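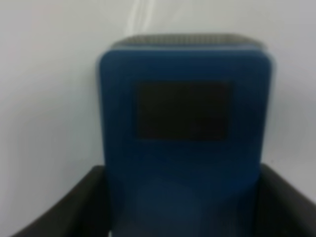
Tracey Whitlock rang before eight to say I should stop posting about the Boychuk inquiry until it was finished, and that the deposition transcripts were none of the riding's business. I told her they were filed in open court. She said that wasn't the point and had to go.

Read most of the second transcript over breakfast. It runs to 800 pages with exhibits. Jaime Torres was asked 14 times who signed off on the Lumar payments and said he couldn't recall, or that it would have been handled by the finance office. He was the finance office for two years. His lawyer objected a lot. The judge has given them until the end of November to hand over the rest of the emails.

Walked down to the post office, paid the hydro bill, came home by the lake road. Windy.

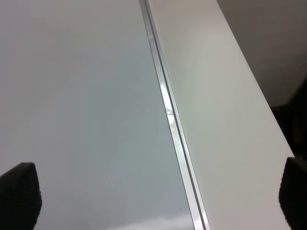

Kitchen, Saturday afternoon.

Svenja Teuber came by at three with the clippings from the Kenorstead paper. According to them Boychuk's son-in-law may be called next. She thinks Torres will make a deal and I think he'll hold out until the new year. Neither of us knows anything. She stayed for tea and took back her casserole dish.

Wrote to our member again asking whether the party still has the Lumar donation and whether it means to return it. Last time I got a form letter about highway funding. Sent a copy to the Kenorstead paper too.

Defence fund is at more than $1000 now, the radio says. Bed at ten.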